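Save states lost after emulator update on Android tablet

We use cookies to remember your preferences and to measure traffic. By continuing to browse this site you accept our use of cookies. Accept | Manage settings

Posted by Ullinero, 12/3/22

I administer a small lending collection of Android tablets for a community library. Each tablet carries a handheld console emulator, together with a number of homebrew titles which their authors have released for free distribution. Members borrow a tablet for a fortnight and their progress is kept on the device.

Following an update to the emulator in February, one tablet no longer recognises its save states. The files remain in the storage folder (I have counted 57 of them), but the load menu lists every slot as empty. In-game saves, meaning those made from within the title itself, continue to load normally. The emulator now reports itself as build 2061. I did not record the earlier build number.

I would be grateful for advice on two matters. First, is it possible to recover the save states? Second, what procedure should be adopted so that the difficulty does not recur on the remaining tablets, which have not yet been updated? I should prefer to avoid a factory reset, as the member concerned has asked that the progress be preserved.

Posted by Povenberg

Save states and in-game saves are different things, and the distinction explains what you are seeing. An in-game save is a small file written by the title in a format that the original console would have recognised. A save state is a copy of the emulator's own memory at a given moment. When the developers alter the way that memory is organised, older states can no longer be read, and many emulators will decline to list them.

I would recommend the following procedure.

1. Close the emulator fully from the recent applications list.
2. Copy the entire storage folder to a computer or memory card before any further change is made. Do not move it.
3. Open the emulator's settings and confirm which folder it is reading. Some updates reset this path to a default location, in which case the load menu will be empty even though the files are sound.
4. If the path is correct, obtain the previous build from the developer's own archive and install it on one of your spare tablets. Copy the states across and load each one there.
5. Within each title, make an ordinary in-game save. Close the emulator, and transfer the resulting save file to the updated tablet.

Please do not uninstall the emulator on the affected tablet in the meantime. On recent versions of Android, removing an application may also remove its private folder, and the contents cannot readily be retrieved.

For the remaining tablets, automatic updates should be switched off for this application in the store listing, and members should be encouraged to rely on in-game saves. Save states are a convenience and were never intended for long-term storage.

Posted by Nullamano

Had the same on my phone. Clearing the cache fixed it for me. Cache only – not the data.

Posted by Ndung'u

I concur with the advice given by Povenberg, with one addition. The file name of a save state must ordinarily match that of the title to which it belongs. If the homebrew files were renamed or moved into subfolders at the time of the update, the emulator will treat them as new titles and show no states against them. Compare the two lists carefully, including capital letters and spaces.

A file size of zero indicates that the state was not written correctly. Such files cannot be repaired – they may be set aside.

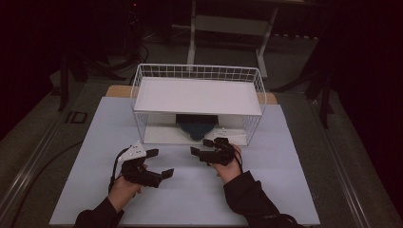 Where the names already match and the sizes appear normal, the older build remains the most dependable course. Kindly report the build number on one of the tablets not yet updated, as that will establish which archived version is required.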